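Questions and answers about travel vaccination at Verwood Travel Clinic

Last updated: 04/12/2021

When should I come before my trip?

Please come at least 4 weeks before you leave. Some vaccines need two doses, and the body needs time to build protection after the last one. If your flight is sooner, call us anyway. A late vaccine is often still useful.

Do I need a doctor's letter?

No. You can book by yourself. Bring your passport, your vaccination card if you have one, and a list of the medicines you take every day.

I lost my vaccination card. What now?

Ask the office where you got the shots, or your school if they were given in childhood. If no record can be found, the nurse will discuss with you which vaccines to repeat. For most of them an extra dose is not harmful, but the nurse must decide this case by case.

How much does a visit cost?

The first consultation is $80. Vaccines are paid separately, and the price list hangs at the reception in both of our offices, Verwood and Clivgate. A family of two adults and two children pays $159 for the consultation together.

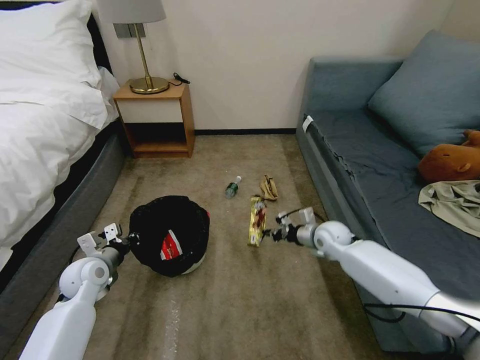
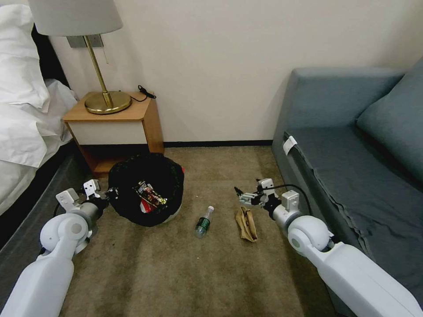 Lempi Miettinen

Can I get the yellow fever vaccine in Clivgate?

Not at the moment. It is given only in Verwood, and only by appointment. You will receive a stamped certificate the same day. Keep it together with your passport, and do not put it in your checked suitcase.

Is it safe to be vaccinated during pregnancy?

It depends on the vaccine. Please tell us when you book that you are pregnant or plan to be, so we can reserve a longer time with the doctor.

My arm is sore after the shot. Should I worry?

A sore arm, a light fever and tiredness are common and usually go away in a day or two. If you have difficulty breathing, or swelling of the face, call the emergency number immediately.

Do you give advice about mosquitoes?

Yes, this is a part of every consultation for warm countries. We speak about repellents, nets and clothing. Malaria tablets need a prescription, which the doctor can write during the visit.

I came home with a fever. Can I come to you?

Please call first and do not sit in the waiting room. Tell us the countries you visited and the dates. If you were in a malaria area, you need a blood test the same day, also when you took all your tablets. When we are closed, go to the nearest hospital.

Can I cancel my appointment?

Yes, free of charge until noon of the day before. The evening hours that started in November follow the same rule.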